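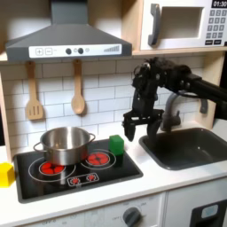
The Ullix has been on my bench for three weeks, which is long enough to say something useful about it and too short to say anything about wear. It is sold in the UK as an arm, a two-finger gripper, a power brick and a licence for the Ullix control software. The play kitchen is not part of the kit. I mention this only so that anyone pricing up a similar set-up remembers to add one.

Delivery was on a Friday, in two boxes. The second held nothing but the base clamp and a printed manual, and the manual is good. It gives joint limits, torque figures and a wiring diagram on one page. The older Mackay arm I used before this came with a card that pointed to a website, and the website has since gone.

Mounting took an evening. The clamp wants a flat edge and will not sit properly on anything with a bevel, so I bolted a strip of scrap to the bench and clamped to that. Calibration is done from the software: move each joint to its mark, confirm, move on. The wrist mark is hard to find on a black casing under a ceiling light. A dab of white paint would cure it.

My test is the same one I used for the Mackay. Coloured blocks go on the worktop or on the hob, and the arm has to pick one up and put it in the pot or the sink. The blocks are easy. The pot is the interesting part, as polished steel gives a depth camera very little to work with, and the handles get in the way of any approach from the side. I ran 400 attempts by script and logged the result of each.

From the worktop into the sink, the arm was dependable enough that I stopped watching. Into the pot it was less so. Nearly all the failures were the same: the fingers came down slightly too far out, touched the rim, and the controller stopped on a force limit. The limit is set low at the factory. Raising it by one step cleared most of the stops, and the setting survives a restart.

Cable routing at the wrist is my main complaint. The loop stands proud of the joint and needs watching if you work under a shelf or near a tap. Duarte Figueiredo, who has the same arm with the longer forearm, has tied his back with hook-and-loop tape and reports no trouble. I have done the same, with a little slack left for full rotation.

The software is plain and quick. Recorded moves are saved as text files that can be edited by hand, and the log keeps the last 2000 events before it overwrites them. I would like that to be configurable. Support answered my question on this within a day and said it was on the list for the February release.

I also tried the soft finger pads from Skusovwood, sold separately in sets of two. They grip better on smooth blocks but add enough width that the arm can no longer reach between two objects standing close together. I took them off again. The Woto pads are thinner and may do better - they are on order, and I will add a note when they have been fitted.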